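The stop that comes too late

Zdeňka Michalík
14 August 2022

In May our assembly cell in Warnitz stopped itself during an insertion test, and since then I have had the same argument with several people. They tell me that the machine behaved correctly. It felt a force, it stopped, no person was hurt, so where is the problem? I want to explain why I do not agree.

The facts are short. The arm had to place thin pins into narrow slots. It had finished 1,019 cycles without any alarm. In the next one the pin was held a little crooked between the fingertips, it met the edge of the slot, and the arm continued to push until the force limit was reached. The pin bent, the grip pads let it go, and it flew past the colleague who was standing beside the cell. She found it later on the floor, five metres away.

Everybody looked first at the force limit, and the limit was set as the documents required. But the limit was chosen to protect a hand which is pressed by the arm. It was never chosen for a thin piece of metal that stores the force like a spring. The protective stop did its work, and it did it after the pin had already left.

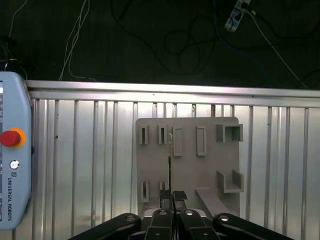

Would a lower force limit have prevented it?
Only in part, because a thin pin can bend and jump at a force which the arm hardly notices, and if the limit is set very low the arm will stop at every small friction. A better protection is to check the angle of the pin before the arm begins to push, and to place a simple clear screen on the side where people stand.

I know the objection to the screen. The supplier, Kováčik, sold us this cell as one which needs no fence, and a screen looks like a step back. My colleagues in Jollenville said the same when I visited them. For me this is a question of pride and has little to do with safety. "Collaborative" is a word about the arm. The part in the gripper did not sign this agreement, and a sharp or springy part makes the whole cell a different machine.

There is a second thing that troubles me more. When I read the log, I found 234 small corrections of force in the cycles before the fault, most of them at the same slot. The program accepted them all as normal and wrote them down in a file which no one was asked to open. The green light stayed green. We had given the robot permission to struggle quietly, and then we were surprised.

I would like such corrections to be shown to the operator, on the pendant, in plain words. It does not need to stop the work. A message that this slot is becoming difficult would be enough for a person to go and look at the gripper or the fixture - perhaps a pad is worn, perhaps the board has moved a little.

We have now the screen and the angle check. The message on the pendant is still waiting for the next software version from Kováčik, and until it comes I open the file myself every morning before the first cycle.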